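How does a robot know it is holding a can?

Ask a robot to hold a can and it has a problem you have never had. It doesn't know what a can is. It doesn't know where its own hand is either, until a piece of software tells it, and the software has to be told by somebody like Renzo Negri, who drinks a lot of tea while he does it.

Renzo works at Clinach, where he writes programs for robot arms. Most days he doesn't go near a real one. He works in a simulator, a computer program that makes a pretend world with pretend robots in it. Drop a pretend can in there and nobody has to fetch a mop.

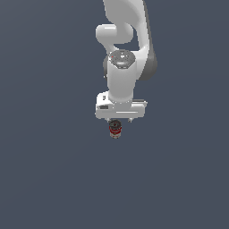 A simulated arm with a small can under its fingertips. No floor, no table, no biscuits.

A pretend world only contains what you put into it. If Renzo wants a kitchen, he has to build one, and kitchens take ages. For testing a grip, plain grey-blue will do nicely.

So what goes on inside the software? It has several jobs, and they have to take turns.

The first job is looking. A camera picture is really a huge grid of numbers, one lot for each dot of colour. The looking program, which Renzo's team calls Pradik, hunts through the numbers for patterns it has met before. It practised on 2000 pictures of cans. You would be bored after six.

The second job is planning. An arm has lots of joints, and there are many ways to bend them and still get the hand to the same spot. Try it: put your finger on your nose, then waggle your elbow up and down. Your finger stays put. The planner has to choose one way of bending, and preferably one where the arm doesn't bash into itself.

The third job is control. This part checks where each joint has got to and nudges it if it has wandered off. Check, nudge, check, nudge, 80 times a second. It never gets a weekend.

Looking is the hardest, because things change shape depending on where you stand. A can from the side is a sort of rectangle. A can from the end is a circle. You know it's the same can. To a computer, those are two quite different heaps of numbers.
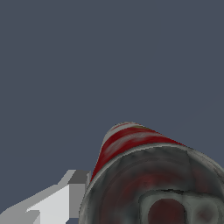 The same pretend world, much closer in: a red and white label, a grey metal end and one robot finger.

Close-up views cause the most arguments. When part of the can doesn't fit in the picture, Pradik has to guess the rest from the bit it can see. Test number 661 is famous in the office. Pradik announced, very confidently, that it had found a dinner plate.

Indrek Lūse, who sits opposite, has printed that out and stuck it on the kettle.

Something to try at home: look at a tin through a cardboard tube and see how far you have to turn it before you'd call it a plate.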